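Wernanmont Garden House
Checklist before a wedding or reception, with comments
Filled in by Walter Villanueva, February

I made this list for couples who rent the house, and for the person who walks the rooms on the morning of the party. Please write your comment next to each point, also if everything is good. English is my second language, so if a sentence is not clear, please call me before you sign.

1. Doors and ways out
Both garden doors open fully from the inside without a key. OK
Exit signs are lit. OK
No gift table, chair or flower stand in front of a door. NOT OK
Comment: The flower arch from Follano was planned in front of the left garden door. It is very beautiful there, I understand the wish, but it must move 6 feet to the right. The bride agreed by phone.

2. Candles and lights
Candles only in glass, with the glass higher than the flame. OK
No candle under the arch or near the veil table. OK
Cables of the light chains taped to the floor. PARTLY
Comment: The tape by the band is old and lifts on one side. Please put new tape before the first dance, people will have thin heels. 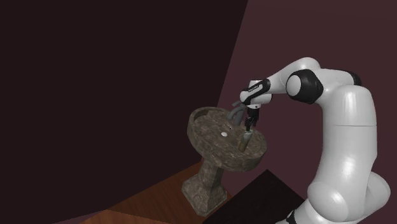 3. Floor and dancing
Dance floor pieces locked together. OK
Carpet edge at the entrance flat. OK
Wheelchair ramp in place and not moving under weight. OK
Comment: The grandfather of the groom comes with a walker. I asked that his table is the one closest to the ramp, and that two chairs are removed there so he can turn.

4. Tent (Rowbotham)
All ropes tight, pegs fully in the ground. OK
Ropes marked with white ribbon. NOT OK
Heater outside the tent wall, with free space on every side. OK
Comment: Two ropes on the parking side have no ribbon. In the dark a guest can fall over them. Rowbotham promised to bring ribbon when they come with the tables. I will check again at 2 p.m. and write the result on the last line.

5. Food and cake (Inby)
Allergy cards stand in front of each dish. TO DO
Cold food not outside the refrigerator longer than 2 hours. TO DO
Cake table stands level and away from the dance floor. OK
Comment: Inby has the list of guests with nut allergy. Please compare it with the seating plan one more time, the plan was changed this week.

6. First aid and fire
First aid box complete. NOT OK
Fire extinguishers hanging in their places, date still valid. OK
Comment: The small bandages are finished. New shoes make many blisters at weddings, so please buy a pack of 30.

7. After the last dance
All candles out, also in the restrooms.
Heater off and gas closed.
Garden doors locked by the person who signs.

Second check, 2 p.m.
Arch moved. Tape by the band is new. Ribbon is on both ropes. Bandages still missing, the maid of honor brings them with her.

Signed: W. Villanueva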